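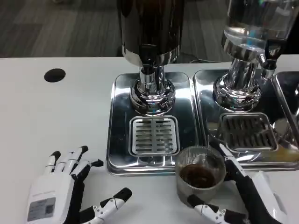 Melati Chin wrote back that the portal was rejecting my application on age, and could I please check the date of birth I'd put in before she sent it up the line. Fair enough, I checked. It's right. It's been right every time I've looked at it, and I've looked at it a lot.

So, for whoever picks this ticket up next, my whole sorry tale. I'm applying for the graduate engineer intake at Wunport (mechanical stream, Damdale depot). I get through the personal details fine, upload my transcript, hit Continue and up comes "Applicant does not meet age criteria, code 77". I'm well under the limit, and I'd have thought a uni transcript with my graduation year on it would back me up a bit!

What I've tried so far:

Different browser. Same error.
Mum's laptop. Same error, only slower.
Logged out, cleared everything, started a fresh application. Now I've got 3 drafts sitting in my account and can't delete any of them. Could someone bin the older two, please?
Typed the date with slashes, then dashes, then used the little calendar thingy. The calendar thingy takes 52 clicks to get back to where I need it, by the way.

Update, 9/4/18: rang the helpline and got Slamet Chong, who was lovely about it. He could see my draft on his end and reckons the form is reading the day and month the wrong way round -- I'm born on the 5th of the 12th, and his screen had me down for May. That shouldn't push me over the limit either way, but he thought the swap might be tripping the cut-off check. He changed it by hand and told me to give it an hour.

Gave it two. Code 77 is gone, hooray, but now the degree dropdown won't accept Mechatronics. It's listed in the ad under "recognised equivalent", and my mate Saimi Heiskanen got hers through last week by picking Mechanical and writing the real title in the notes box. Is that okay to do? I don't want to get knocked out at document check for ticking the wrong thing.

Later again: reply from Clodagh Gilmartin, who says yes, pick Mechanical, put the full degree title in notes and attach the letter from the faculty. Done all that. It's gone to "Submitted" and I've got a receipt number ending in 13. Still no confirmation email though (checked junk), and the two old drafts are still there, so please leave this one open for now.

Cheers,
Mwangi Ogola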